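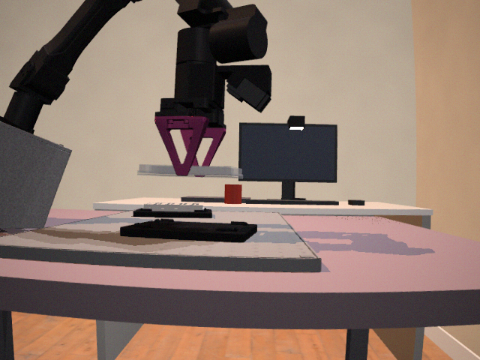

Lenka Koubek

Donnerstag, 2. Dezember 2021

Lesezeit: 4 Minuten

Feuchteabgleich Salzlösungen, Fortsetzung. Die Kammer lief über Nacht mit gesättigter Natriumchloridlösung, Sollwert bei Raumtemperatur 75 % relative Feuchte. Der Fühler Worna A lag am Morgen zu hoch, Worna B zu tief. Beide Fühler hingen am selben Halter, auf gleicher Höhe, Kabel durch dieselbe Dichtung. Ein Gradient in der Kammer scheidet damit als Erklärung weitgehend aus.

Lösung geprüft: Bodensatz vorhanden, also noch gesättigt. Die Schale war am Rand verkrustet, die Kruste zog sich an einer Stelle über die Kante nach außen. Schale getauscht, Kammerboden mit destilliertem Wasser ausgewischt und getrocknet. Wer die Kammer zuletzt benutzt hat, bitte das nächste Mal die Schale herausnehmen. Salz unter dem Lüftergitter gibt Korrosion, und das Gitter wird nicht mehr nachgeliefert.

Zweiter Durchgang mit Magnesiumchlorid, Sollwert 33 %. Einschwingzeit bis zur stabilen Anzeige 18 Stunden, deutlich länger als im März notiert. Damals war die Kammer allerdings leer bis auf den Halter; jetzt stehen die Holzproben aus Grodlow im unteren Fach. Holz puffert. Für den Abgleich müssen die Proben raus, für die Lagerung dürfen sie nicht raus. Vorläufige Lösung: Proben in dichte Beutel, Beutel bleiben in der Kammer. Bis zum nächsten Durchgang beobachten, ob die Einschwingzeit zurückgeht.

Worna A zeigt bei beiden Salzen denselben Versatz in dieselbe Richtung. Das lässt sich mit einem festen Korrekturwert behandeln. Worna B ist unangenehmer: zu tief bei Natriumchlorid, zu hoch bei Magnesiumchlorid, also ein Steigungsfehler. Zwei Punkte reichen dafür rechnerisch aus, sagen aber nichts über die Krümmung. Dritter Punkt mit Kaliumsulfat ist angesetzt, Sollwert 97 %. Oberhalb von 90 % traue ich dem Fühlertyp nur begrenzt. Den Punkt nehme ich trotzdem auf und kennzeichne ihn im Protokoll.

Spannungsversorgung: Der Ausgang von B hängt über einen Teiler am Logger. Teiler nachgemessen, Nennwert 2,000 V am Referenzeingang, abgelesen 1,995 V. Das erklärt einen Teil der Abweichung bei A, da beide Kanäle dieselbe Referenz benutzen. Bei B bleibt der Steigungsfehler auch nach der Umrechnung stehen. Kanäle getauscht, Fehler wandert mit dem Fühler. Logger ist damit entlastet.

Filterkappe von B abgenommen. Auf der Innenseite ein grauer Belag, vermutlich Schleifstaub aus der Zeit, als der Fühler noch in der Holzwerkstatt hing. Kappe gegen eine neue aus der Schublade getauscht, Element selbst nicht berührt. Keine Reinigung mit Isopropanol, auch nicht kurz – das Datenblatt von Yeoh schließt Lösungsmittel ausdrücklich aus, und der Ersatzfühler liegt noch bei der Kalibrierstelle in Ustmont.

Temperatur: Der Raum schwankte in der Nacht stärker als gewünscht. Die Heizung senkt nach Feierabend ab, die Kammer folgt verzögert. Bei Natriumchlorid ist der Einfluss auf den Sollwert klein, bei Magnesiumchlorid etwas größer. Störender ist der Unterschied zwischen Lösung und Luft während der Absenkung: Die Schale bleibt länger warm, und die Anzeige läuft für einige Zeit nach oben weg. Werte aus diesem Abschnitt gestrichen. Auswertung nur ab dem Zeitpunkt, an dem beide Temperaturfühler wieder übereinstimmen.

Logger auf Abtastintervall 2 Minuten gestellt, vorher 10. Speicher ist dafür groß genug. Die alten Dateien liegen unverändert im Ordner, die Spaltenreihenfolge ist neu: Zeit, Temperatur Lösung, Temperatur Luft, A, B. Das Auswerteskript erwartet noch die alte Reihenfolge und meldet keinen Fehler, wenn man ihm die neuen Dateien gibt. Es rechnet dann mit der Lufttemperatur als Feuchte weiter. Kopfzeile wird künftig abgefragt, Änderung ist noch nicht eingespielt.

Offen:
Kaliumsulfat bis zur stabilen Anzeige laufen lassen, Deckel geschlossen halten.
Natriumchlorid mit neuer Filterkappe an B wiederholen.
Referenzspannung am Logger nachstellen, danach beide Kanäle neu aufnehmen.
Nachfrage in Ustmont wegen des Ersatzfühlers.
Dichtung der Kabeldurchführung ansehen, sie sitzt auf der linken Seite nicht mehr sauber.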